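How to Pack a School Backpack the Night Before

Lay the bag flat on its back with the front facing up. A bag that leans on a chair leg slides over as soon as the first book goes in. Find the zipper pulls before you start.
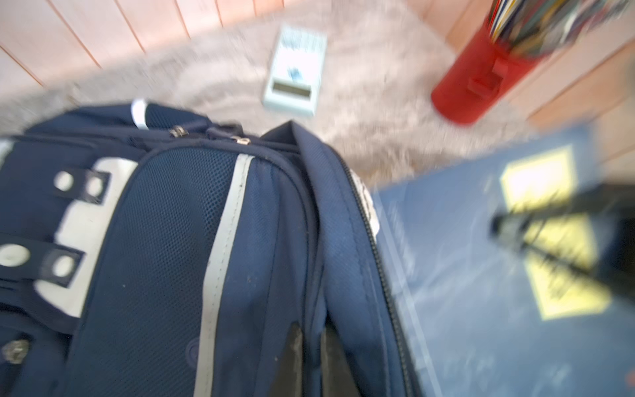
Navy backpack with two pulls on the top zipper.

Step 1. Open the main zipper all the way and take out yesterday's papers. Then set what you need within reach – calculator, pencils, anything that has to go back to school.

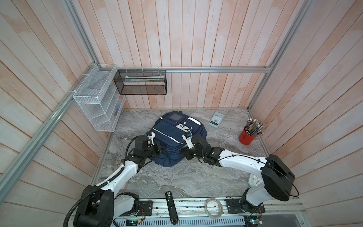 2 min read

Step 2. Books and folders go in first, flat against the back panel. The heaviest one sits closest to the spine. We keep the load under 900 grams on days without gym.

Put the calculator in next, keys facing the books. Loose pencils stay home in their cup. Only the ones in a case travel.

Step 3. Use the front pocket for small things such as tissues and a bus card. A mesh pocket shows what is in it, so keep keys somewhere else.

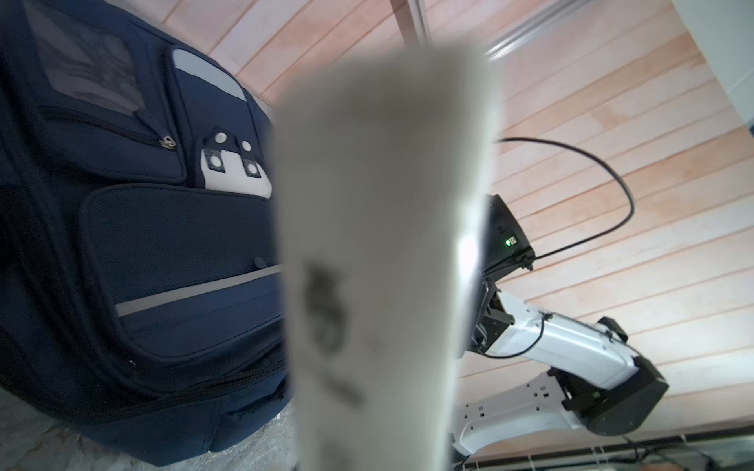 Step 4. Check the floor

Anything still lying next to the bag either goes in or goes back on the shelf. A reading book is the usual one to get left – ours was Robinson Crusoe for most of March.
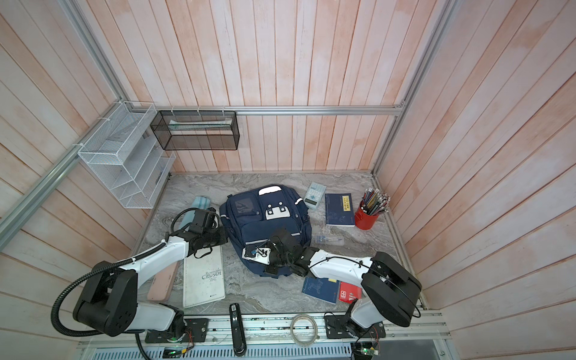 Close the main zipper last and bring both pulls to the top. Hang the bag by the door before 8 p.m.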